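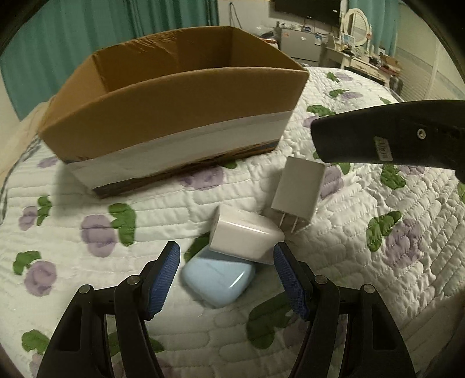 手持夹爪采集作业:床面上的小件物品与纸箱

Flostside 居家操作示教采集员招募(兼职,可在家完成)

Flostside 负责家庭场景下的机械臂示教数据采集,现为 Gradau 项目招募兼职采集员。工作内容是手持夹爪工具,在自己家里完成收纳、整理、取放等日常动作,由工具记录动作过程。另有少量远程遥操作岗位,需到采集点上班,要求见下文第五部分。

一、工作内容

1. 按任务单布置物品。任务单会写明物品类别、摆放区域和目标容器,例如把床上的小件物品放进纸箱,把桌面上的瓶罐移到托盘里,把衣架上的毛巾取下来叠好。物品使用家里现有的即可,不需要另外购买。
2. 手持夹爪完成动作。一次完整的取放记为一条。开始前夹爪张开,停顿片刻,再接近物品;放下后松开,退回起始位置,再结束录制。
3. 每录完一组,在手机端填写场景、物品和是否有失误。夹空、掉落、重新抓取都要如实勾选,这类数据同样保留,不影响结算。
4. 当天录完的数据当天上传。家里网络较慢的,可以把存储卡寄回采集点,邮费由项目承担。

二、场景要求

卧室、客厅、厨房、书桌、储物间均可。每个采集员至少提供 2 个不同的房间。床单、桌布有花纹没有关系,有图案的表面和纯色表面我们都需要。家具不必专门收拾,平时什么样就什么样,但以下物品请提前收走:证件、银行卡、带姓名地址的快递单、家人照片、正在显示内容的电脑和手机屏幕。

录制过程中,其他人和宠物请不要进入房间。镜子可以留在原处,操作时注意不要让自己的脸出现在镜子里。光线以白天自然光或普通室内灯为准,不要用闪烁的彩灯。

易碎品、刀具、药品、明火附近的物品不在任务范围内,任务单里如果写错了,请联系组长更换,不要自行录制。带插脚的电源适配器、充电头可以作为取放物品,但必须处于未通电状态,不做插拔插座的动作。

三、应聘条件

1. 年满十八周岁,能看懂中文任务单。
2. 单手能较稳定地握持工具,可连续操作 15 分钟。左手、右手均可,请在报名表里注明惯用手。
3. 有固定住所,录制前已征得同住人同意。与人合租的,只能在自己的房间内录制。
4. 每周能安排三个以上半天。时间自己定,晚上也可以,但晚上十点以后请注意不要影响邻居。
5. 不要求相关经验,学历、专业不限。做过数据标注、外卖分拣、仓库理货的优先考虑,主要看手上动作是否平稳。

四、培训与结算

报名通过后参加一次线上培训,约 600 分钟的录像课分段观看,可以在一周内看完。课程包括工具开关机、夹爪开合力度、走位速度、常见废数据。看完后领取工具,在家试录一组,由质检员反馈。试录不合格可以重录一次,仍不合格的不再安排任务,工具退回即可,不收任何费用。

正式任务按合格条数结算,单价按任务难度分档,在任务单上写明,接单前就能看到。长流程任务(例如把一堆物品逐件放入箱子再合上箱盖)单价高于单件取放。结算每月一次,次月上旬打款。培训时间不计酬,试录合格的那一组照常计酬。

Gradau 一期共收录 1,016 个任务模板,采集员可以在系统里按房间和物品筛选。同一模板在同一位置重复录制有上限,达到上限后需要换物品或换摆放方式。

以下情况判为不合格:
动作过快,工具明显抖动;
手指或衣袖挡住夹爪前端;
物品从头到尾不在画面内;
没有按任务单放到目标位置,又没有勾选失误;
用另一只手帮忙扶物品(任务单注明双手配合的除外)。

五、远程遥操作岗位

地点在 Musalum 园区采集点,工作时间为上午九点到下午五点半,中午休息一小时。操作员坐在控制台前,通过主手控制另一房间的机械臂,完成与居家任务相近的动作。该岗位需要双手协调,矫正视力正常,能适应长时间看屏幕。每操作一段时间会安排轮换休息。按天计酬,午餐由采集点提供。

佩戴心脏起搏器或近期手腕、肩部受过伤的,请在报名时说明,我们会安排其他工作或建议暂缓报名。

六、工具保管

工具由 Sarıgül 仓库统一寄出,签收后请核对清单:夹爪一套、充电线、备用指垫、存储卡。指垫属于耗材,磨损后在系统里申请更换。请不要自行拆开连杆和螺丝,开合不顺畅时先停止使用,拍照发给组长。不使用时放回收纳盒,不要让小孩当玩具拿。正常使用造成的损坏不用赔偿,丢失按登记价格处理。

七、数据使用

采集到的画面和动作记录只用于机械臂操作模型的训练与评测,不对外展示住所地址和采集员信息。开工前需要签署数据授权书,内容会提前发给本人阅读。如果录完后发现画面里有不想公开的东西,可在上传后申请删除对应条目,已删除的条目不计酬。

八、报名方式

在 Flostside 招募页面填写报名表,需要填写的内容有:所在城市、可用房间、每周可用时间、惯用手,以及应聘居家采集还是遥操作。居家岗位请附上准备用来录制的房间照片,拍到床面、桌面或地面等主要操作区域即可。

报名截止到 5 月底,名额招满后提前关闭。初审结果通过短信通知,没有通过的也会收到回复。已经参加过前一批采集的人员不用重新填表,在系统里点“继续参加”,更新房间信息即可。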